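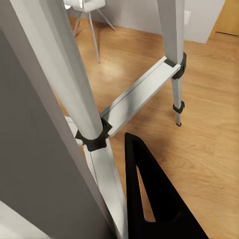
Zofia Brzozowska wrote to this page that her robot arm let go of the step ladder when it was half folded, and the ladder came down on the floor and made a dent in it. She wants to know if the gripper is broken or if she did something wrong.

Probably neither, Zofia. We had the same trouble in the Gresten workshop last July, and it cost us a floorboard and a good part of the afternoon. The arm stopped with error 407, which in our controller means the grip was lost, and by then the ladder was already going over.

Some tips from our side.

Clean the fingers before you let the arm touch aluminum. A little wax or floor polish on the finger is enough to make it slide. We use a cloth with dish soap, then a second cloth with plain water, and we let everything dry.

Do not let the fingers close on a black plastic joint. These joints have angles, and the finger finds only one edge to hold. Teach the arm to take the flat step, near the middle.

Check the locks by hand. If a ladder has legs that extend, pull on each one and push it back before the program starts. With us the clamp on one leg was not tight, the leg became shorter under the pressure, and the arm continued as if nothing had happened.

Run the program slowly the first time, with no load. After that put the ladder in, keep the slow speed, and stand where you can reach the stop button. Do not stand under the arm, and never catch a falling ladder with your hands. A floor can be repaired.

Put an old blanket under the work. Take it away from the feet of the ladder before any person climbs, as it can slip.

After a fall, look at the rubber feet and at both ends of every step. If a bracket has a crack, do not glue it. Throw the ladder out.

For the dent in the wood: a damp cloth and a warm iron, 7 seconds at a time, until the wood comes up. This works only on solid wood, and the finish may need a little oil later.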